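Sat 28 November

Bench day, paper handling. Plan was to sort out the Bukine stock before the Abreu order goes through in December. Plan met bench.

Cleared the mat down to the mat. Had forgotten how loud the lettering is. Laid out two sheets of the plain white and tried to get an edge parallel to something, which is when I remembered that the only straight things on this bench are the ones I brought to it.
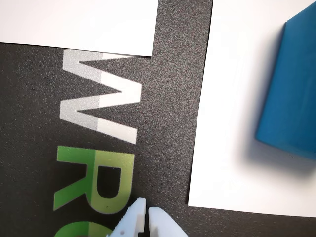

Two sheets on the charcoal mat, W and R still showing.

The mat grips better than the old one, I'll give it that. The pebbling stops a sheet from skating off when you breathe near it. It also means you feel every bump if you write on a single sheet, so my notes from this morning look like they were taken on a bus. Put a backing sheet under anything you want to read later.

Stock check: 447 sheets left of the 800. The Zorko label on the box says otherwise. The Zorko label is an optimist.
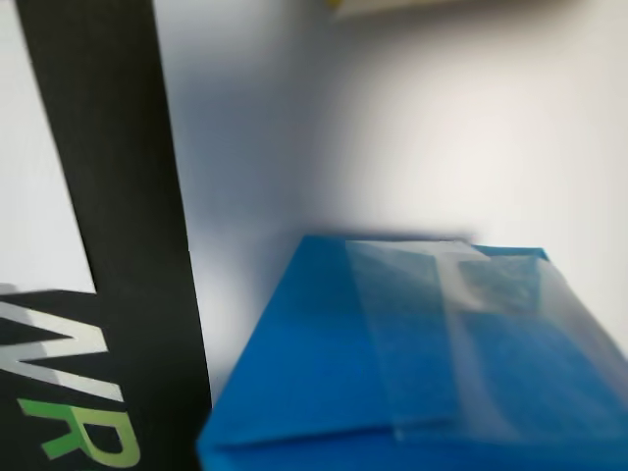
Left to do: trim the 2 test sheets, recut the template (mine is out of square and has been since Dirau, I just hadn't admitted it), and find the steel rule. If you have the steel rule, I don't want to know why, just put it back in the drawer.

Template first on the next session. No cutting until it's squared.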